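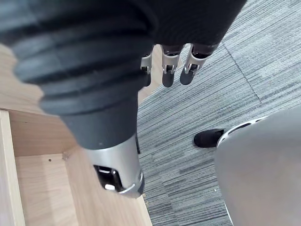
Ngọc Đinh has spent most of the week before our meeting arguing about buttons. The knitwear label she runs with Toàn Khổng, Endora, opens its first shop in September after four years of selling online and from rails in other people's stores, and the cardigans for the opening are still without fastenings.

"The sample buttons were too shiny," she says. "On a screen they looked fine. In daylight they looked like sweets."

The two met at a mill supplier called Vevora, where Đinh worked in yarn buying and Khổng drew up the stitch patterns. Neither had planned to start a label. They made 15 jumpers for friends one winter, in a heavy lambswool left over from a cancelled order, and were asked for more by people they had never met.

"We said yes and then had to find the wool," Khổng says. "It took us until spring, so the first people to pay us got their jumpers when it was already warm. They were quite nice about it."

The range has grown slowly. There are 19 pieces in the autumn collection, including the label's first skirts and a long ribbed coat that Khổng has been reworking for two years. Colours stay close to what Endora has always done: oatmeal, navy, a dull green and a brown that Đinh describes as "strong tea". The one newcomer is a brick red, which they disagreed over.

"I didn't want it," Khổng says. "Ngọc dyed it anyway and wore it to work every day for a fortnight. By the end I'd got used to it."

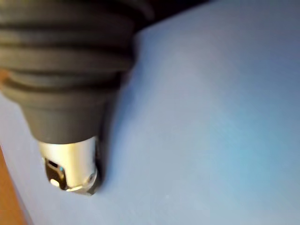 Knitting is done at Phuthong, a family-run workshop that takes on small orders. Endora books 400 garments at a time, split across sizes, and does not reorder a colour once it has sold through. Đinh says this is partly about cash. A larger run would bring the price of each piece down, but it would also mean a storeroom full of stock and a sale every January to clear it.

"I used to buy for a company that did that," she says. "You spend half the year selling things and the other half apologising for the price you sold them at."

The coat will be the dearest thing they have made. Khổng won't give the final figure yet, though he admits it has moved twice. The first version weighed so much that the shoulders dropped after a day on the hanger. He changed to a lighter yarn, took out the patch pockets and put a woven tape along the back neck.

"It's still a heavy coat," he says. "You wouldn't want to carry it about all day. But it keeps its shape now."

The shop itself is small, a former key cutter's with one window and a narrow back room. Half of the back room will be given over to repairs. Customers can bring in any Endora piece, whatever its age, and have elbows, cuffs and hems seen to. They will also stock socks from Plurby, a two-person brand they have shared market stalls with, and nothing else from outside.

Asked whether a second shop might follow, Khổng shakes his head. Đinh says she would like to see how the first one gets through a wet February.

For now there is the matter of the buttons. A new set in matt horn is due on Thursday, 200 to start with, and if those are right the rest will be ordered the same afternoon. If they aren't, the cardigans will open with press studs.

"I could live with press studs," Khổng says.

"I couldn't," says Đinh.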